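Jimell (novel series)

Jimell is a series of crime novels set in the harbor town of Imska, published by Jinetti and named after the boarding house in which most of its victims have the poor judgment to rent a room. The books are usually classed as cozy mysteries, though the body count has led some booksellers to shelve them elsewhere.

Setting

The first novel, The Second Landing, opens in July 1912, when the house has just been fitted with electric light on two of its floors. The owners, a family called Haque, have run out of money for the third. Much of the plot depends on who was on the dark floor and who only said so. Later volumes follow the same building through a century of tenants, with the Haques growing steadily poorer and the rents steadily higher.

Imska itself is described in generous detail in the early books and hardly at all in the later ones. Readers who have tried to draw a map of the town report that the ferry dock moves to the other side of the harbor between the first book and the second. The publisher's reply, printed in the back of a paperback edition, was that harbors are complicated.

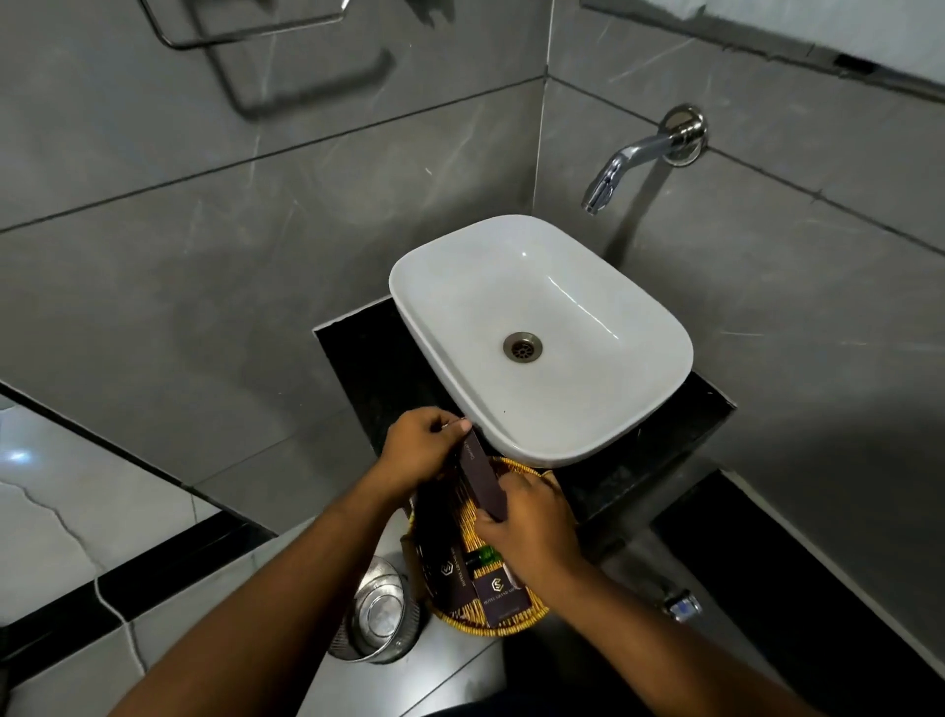
Structure

Each novel runs close to 250 pages and keeps to a pattern. A stranger arrives with too much luggage. Someone at dinner says something unwise about a will. The body is found before breakfast, and breakfast is served anyway. The detective is always a Haque, though never the same one twice, and the family's talent for solving murders is not matched by any talent for preventing them.

The books are told in the first person by whichever lodger is least observant. Admirers consider this the great trick of the series, as the reader is allowed to notice the muddy boots a full chapter before the narrator trips over them. Detractors point out that in The Linen Count the narrator shares a room with the murderer for most of the book and remarks only on the snoring.

The modern volumes

With the ninth book, Vacant Possession, the series reached the present day. The boarding house has been sold, gutted and reopened as expensive short-term apartments, and the change gave the author a new set of furnishings to hide things in.
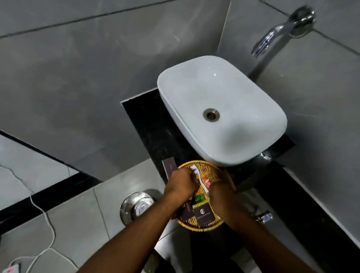
Critics were divided over the renovation. Several missed the shared hallway bathroom, which had supplied the earlier books with alibis, eavesdroppers and one memorable drowning. The new apartments have private ones, and the author describes them with the relish of someone who has read a lot of real estate listings. It is the style of bathroom with a white rectangular basin sitting up on a black counter, a chrome faucet coming straight out of gray tile, and a woven wicker tray to keep the toiletries in. In Vacant Possession the tray holds the vital clue for 30 chapters, and the narrator moves it twice to wipe underneath.

The tenth book, Checkout Is at Eleven, was published on Tuesday, January 2, 2018, a date on which few people are known to buy hardcovers. It sold slowly until the spring and then rather well.

Reception

The series has never won a major prize and has been shortlisted for several minor ones, a fact the jackets present with considerable skill. Reviewers tend to praise the dialogue and the dinners. The solutions have had a rougher time, particularly that of The Second Landing, which requires a grown man to remain inside a window seat from soup to coffee.

Adaptations

A radio version of the first novel was recorded in six parts. The final part was shortened to make room for a weather bulletin, and listeners never learned who did it. A stage adaptation followed, with the window seat rewritten as a wardrobe.

See also

Boarding houses in fiction
Cozy mystery
Unreliable narrator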